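Home | Club handbook | Simulator | Workshop nights | Contact

Bindomness Robotics Club
Set-up guide, section 5: Your first session in the counter room
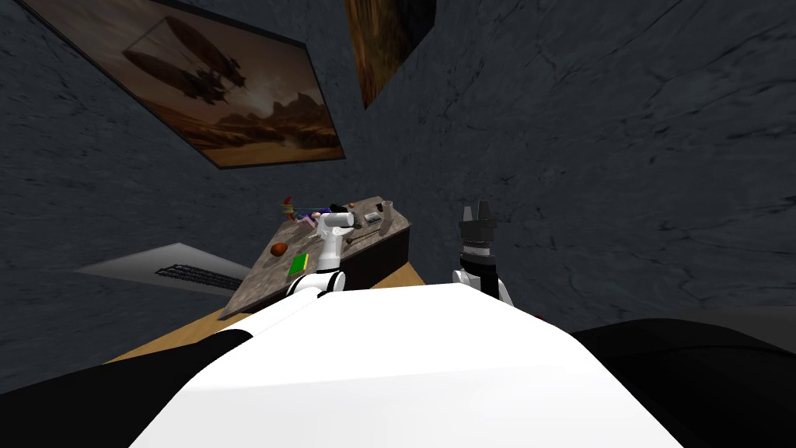
Bindomness, 19/06/2019

Right, you've got the simulator installed (if you haven't, go back to section 4, I'll wait) and now you get to move some arms about. I wrote this section after watching a whole evening of new members get stuck in the same three places, so a lot of it is me repeating what I said out loud that night.

The counter room is the scene we use for all the beginner tasks. Mounir Chraibi built it over one winter and got rather carried away with the decoration, hence the airship painting on the wall. You'll be looking at it from the robot's own point of view, with its white torso along the bottom and the arms reaching out in front of you. The view can sit at quite a slant. Your neck will try to follow it. Resist!

Loading the scene

1. Start Zaki (our name for the control program) and wait for the green bar. On the club laptops this takes a good minute the first time.
2. Choose Scenes, then Counter Room. Don't pick Counter Room Old, it has a bug where things sink into the worktop.
3. Type your own name in the Driver box. I know it lets you leave it blank. Please don't, I spent half of November trying to work out whose runs were whose.
4. Press Load and keep your hands off the controllers until the picture settles.

Note: the objects get shuffled every time you load, so your toy figure or your ball may turn up in a different spot from your neighbour's.

Waking up the arms

5. Pick up the left controller and squeeze the side button. The left arm follows your hand from that moment, so hold still while you squeeze.
6. Do the same with the right controller.
7. Move each hand a little way up and down. If an arm goes the opposite way, you've got the controllers swapped (we've all done it, and there's tape on the left one now).
8. Open and close the right gripper with the trigger a few times until you have the feel of it. It's a simple two-finger affair and closes faster than you'd expect.

Caution: the arms are simulated but your elbows aren't. Leave a clear arm's length all round you. Said Radwan has already had one mug off the desk.

Parking the arm you're not using

For the early tasks you only need one arm at a time. Raise the other one, gripper pointing upwards and well clear of the counter, and let go of its side button. It'll stay put. I like it parked upright where I can still see it, but Naima Alaoui tucks hers right down by the body and she's a better driver than me, so try both.

Reaching over the counter

9. Bring the working arm up from below and over the near edge of the counter. Go higher than feels necessary. The usual first mistake is clipping the front edge on the way up and then pushing harder.
10. Stop with the arm hanging over the worktop and look at what's nearby. In a typical layout you might have the purple object lying lengthways, the flat green book near the front and the orangey ball next to it, all fairly close together.
11. Pick one thing to go for and say it out loud. It sounds daft, but your partner can then tell you if you're drifting.
12. Come down slowly. If you nudge something, carry on, it doesn't end the run.

Note: save the little see-through cup for later. It's horrible to judge the depth of, and the dark hammer-ish tool next door loves to get in the way. The book is awkward too, being so flat. Start with the ball if you can reach it comfortably.

Saving your run

13. Press Stop before you put the controllers down. Otherwise the last bit of your recording is both arms flopping about.
14. Give the run a mark from one to 5 for how well you think it went. Be fair to yourself.
15. Press Save. A run takes up about 28 megabytes, and the shared drive is small, so bin the ones where you were only messing.

Caution: Zaki stops saving at 2,000 runs and doesn't say a word about it. If the counter in the corner is getting close, tell Ashraf Tawfik and he'll move the old ones off.

If it goes wrong

Arm frozen: let go of the side button, count to two, squeeze again.

Arm stuck inside the counter: press Reset Arms. The objects stay where they are.

Everything very jerky: close the browser. Yes, all of it.

Picture goes black: save if you can, then restart Zaki. Nektarios Stamatopoulos has a fix on the way for this one and I'll update the guide once it's in.

Once you've got 22 saved runs you can move on to section 6, where both arms work together. Bring a drink, it's a long one.

Recent in the handbook
- Section 4: Installing Zaki on your own laptop
- Section 6: Two-handed tasks
- Borrowing controllers over the holidays
- Trevari Cup: rules for junior teams
- Notes from our Grirar school visit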